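Home | Trail Notes | Gear | About | Say Hi

66 Hikes and Still Not Tired of Skeslow Ridge

Posted in January by Rafsan Sarkar

I finally hiked the ridge above Skeslow in snow, and I've been grinning ever since! It was hike number 66 in my little green notebook. I started the notebook the winter I moved here, back when I owned one pair of boots (the wrong kind) and thought microspikes were something you put on a bike.

We met at the lower lot a bit before sunrise. It was me, Tanvir Haque and Matúš Skála, plus Matúš's dog, who had more energy than the rest of us put together. The lot holds maybe a dozen cars and ours were the only ones there. The gate was open, but the road past it hadn't been plowed, so we parked at the bottom and walked the extra stretch to the trailhead.

The first mile is all forest and it goes quickly. Someone had been through on snowshoes, so there was a nice firm track to follow, and we stayed in boots until the second creek crossing. The log bridge had a thick cap of snow on it. Tanvir scooted across sitting down, Matúš walked it like a sidewalk, and I did something in between that I'm glad I don't have on video.

After the creek you start climbing for real. From there to the saddle it's 700 feet, and in summer I barely notice it. In snow it's a whole different thing! We put on spikes, took turns in front, and stopped at every switchback to pretend we were looking at the view. Then we came out of the trees and there really was a view, with the whole Podatov valley full of fog and the tops of the hills poking out of it. I could have stayed an hour. The wind had other plans, so we got ten minutes and half a thermos of tea.

We had lunch behind the big boulder just below the saddle, the one with the rusty bolt in it. I'd brought noodle soup in a wide-mouth jar and it was still hot enough to steam up my glasses. Best soup of my life, no contest.

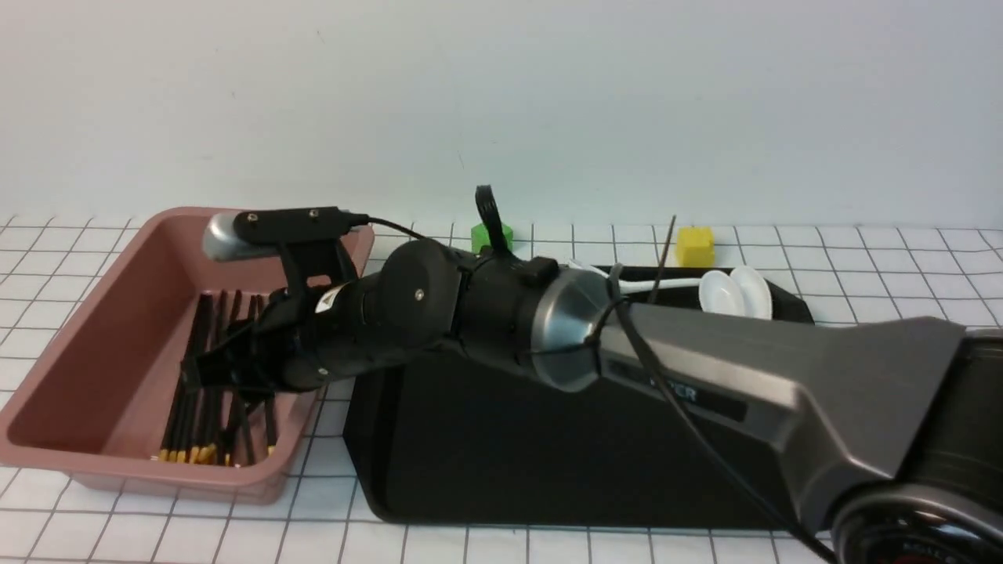
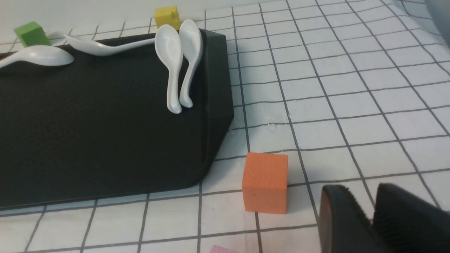 Going Down the North Side

I'd never taken the north side in winter and I was a little nervous about it. The summer trail cuts across a steep open slope, and Debashish Munasinghe, who has been hiking here far longer than I have, told me to skip that part and follow the trees down the rib instead. Great advice. The snow in the trees was soft and knee deep, and we plunged down in big silly steps, laughing the whole way. The dog basically swam.

At the bottom you hit the old logging road, and it's nearly 4 miles of easy walking back to the lot. My left heel started rubbing about halfway along. I've blamed the socks, but I think I need to admit that I lace those boots too loose on the way up and never fix them before the descent.

If you want to try it, bring spikes and poles, start early, and check the road before you leave town. Snowshoes would have been handy on the rib, and I'm taking mine next time. The creek had running water under the snow bridges, so be careful where you step.

Next up is the Kumarasinghe loop, 13 miles with a hut in the middle. Prasanna Uddin says the stove there works again, and Matúš is already arguing for staying overnight. If you've been out that way this winter, leave me a comment about the snow past the hut!

Contact | Copyright Rafsan Sarkar | Back to top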